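Work through the break room or the picnic table before you start on the bins. Drinks leave three kinds of trash behind: bottles, caps and paper cups. They go to different places in most towns, and sorting them at the table is a lot easier than sorting them out of a bag later.

These steps are the ones we use after open evenings at the Prornthorpe hall. Violeta Lucero wrote the first version, and I have changed the order a little.

## What you need

- A tray or a shallow box
- A bucket or a sink for leftover drinks
- One clear bag for bottles
- One ordinary trash bag
- A cloth and some dish soap

Gloves are optional. I wear them when there has been soda, which gets sticky fast.

## 1. Check your local rules

Look up three things on your town's recycling page: whether bottle caps stay on or come off, whether labels need to be removed, and whether paper cups are accepted at all. Many paper cups have a thin plastic lining, and a lot of programs won't take them with regular paper. If the page doesn't mention cups, call and ask. Ours said no to cups and yes to caps left on.

If your area has a bottle deposit, keep those bottles whole. Don't crush them, and leave the label on so the return machine can read the barcode.

## 2. Empty everything

Open each bottle and pour what's left into the bucket. Small bottles hold more than you'd think in the corners of the base — tip them fully upside down and give them a shake. Do the same with the cups.

Tea and plain water can go down the sink. Milk drinks should be followed by plenty of cold water. Strain out fruit, tea leaves or ice cream first, or you'll be clearing the drain as well.

## 3. Rinse the bottles

Put in a splash of water, screw the cap back on, shake, and pour it out. One rinse is enough for tea or water. Juice and soda may need 2. You don't have to get them spotless, but a bottle with sugar in it will draw ants by the next morning, especially in June.

Let them drain upside down on the tray for a few minutes.

## 4. Deal with caps and labels

Where caps stay on, squeeze some air out of the bottle first and then tighten the cap. Where they come off, collect them in a spare cup so they don't roll under things.

Some wrap-around labels have a perforated line down one side. Start at the top of the line and pull down slowly. If there's no line, slip scissors under the edge and cut. Glued labels can be left alone unless your town says otherwise.

## 5. Use the cups before you throw them out

A wide paper cup makes a good holder for one small bottle while you carry things to the sink, and it catches drips. Cups that were never used can go back in the cupboard. Used ones should be nested by size, with the widest at the bottom, so they take up less room in the bag.

Don't nest cups with bottles still in them. Hortensia Yáñez tied up a whole bag that way last summer and we had to open it again.

## 6. Bag and wipe down

Bottles go in the clear bag and cups in the trash, or wherever your town wants them. Tie the bags while there's still some slack at the top. Wipe the table with warm soapy water, then with a clean damp cloth.

For a crowd of 24, the whole job takes one person half an hour. It goes faster if you set out a tray marked "bottles" and another marked "cups" before anyone arrives.
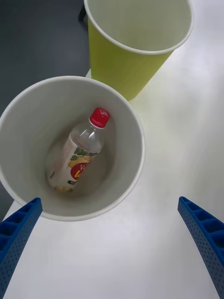
Write the labels for those trays in large letters and tape them to the front edge, where they can be read from across the table. Mirta Troncoso keeps ours in the drawer under the kettle, along with the spare tape.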